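Julleo Carb Scale and App

Updated March 3, 2022

If you weigh food for carb counting every day, you'll know how quickly a fiddly set of kitchen scales gets on your nerves. We've been using the Julleo at home since September and it has made mealtimes so much calmer (and quicker!) that it gets its own page on our kit list.

The idea is simple. You put your plate on, press the big button to zero it, add your food and pick it from the list. The screen shows the weight and the carbs together, so there's no jotting sums on the back of an envelope while the pasta goes cold. There are 1,274 foods built in, and you can add your own from the packet. We've put in all our usual cereals, plus a homemade flapjack recipe that used to cause endless arguments.

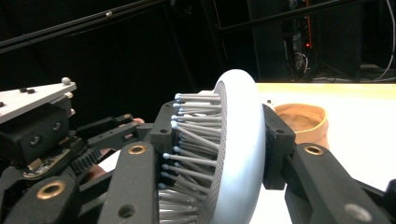 A white disc held between the black fingers of a gripper, with the pins pressed up to its mesh side.

What we like most is that it remembers the plate. Tell it once what your favourite bowl weighs and you can weigh a second helping without tipping everything out and starting again. Brilliant for porridge! It also keeps a running total for the meal, so you can do potatoes, then peas, then gravy, and see one figure at the end.

The app is called Rultar and it's free with the scale. Anything you weigh goes straight into a food diary, which you can email to your diabetes team before clinic. It works perfectly well without it too, and my mum never bothers with the phone side at all.

What you get

Julleo scale
Soft travel pouch
Set of 3 AAA batteries
Printed food list (handy for grandparents)
18 month guarantee

Good to know

Weighs in grams or ounces, in steps of 1g
Wipe clean only, please don't put it in the dishwasher
Switches itself off after 6 minutes, and keeps your total if it does
Colours are Pirach blue and plain grey

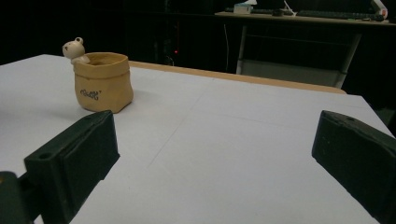
Batteries last us a good long while, even with breakfast, packed lunches and tea all going through it. The one thing I'd change is the beep, which is rather loud first thing in the morning, but you can turn it down in the settings (hold the zero button until the little bell shows).

We also tried the Solís, which is smaller and slips into a handbag more easily. It's a lovely little thing for cafés, but a dinner plate covers the screen, so at home we always go back to the Julleo.

Do check new foods against the packet before you rely on the built-in figure, as recipes change and own-brand versions can be quite different. Your diabetes team can help if you're unsure about portions or doses.

Spare pouches and printed food lists can be ordered separately.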